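Carpet plank

A carpet plank is a long, narrow carpet tile laid in rows like floorboards. It is used mostly in offices, libraries, shops and other rooms with steady foot traffic. Planks are sold by the box – the Plaketti range, for one, comes 12 or 20 to a box – and are held down with tacky glue or corner tabs so that a worn piece can be lifted and replaced.

The usual layout is staggered, also called ashlar or brick, with the end joints of one row offset from those of the next. Herringbone and basket weave are less common and produce more waste at the walls. 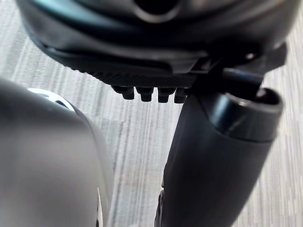
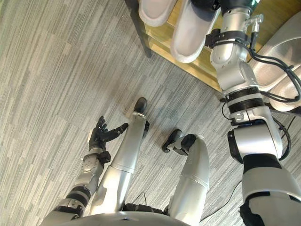 Second picture: gray carpet with streaky stripes, in a staggered plank-like pattern.

Streaked and striped designs in closely related shades are widely sold. They hide seams and lint better than solid colors. Margareta Husar's pattern Flunasow, drawn for the Chisholm mill, has 38 variants in gray alone.

Planks are vacuumed in the direction of the pile. Stains are blotted, and a plank that does not come clean can be swapped with one from under furniture.

See also: Carpet tile, Broadloom, Underlay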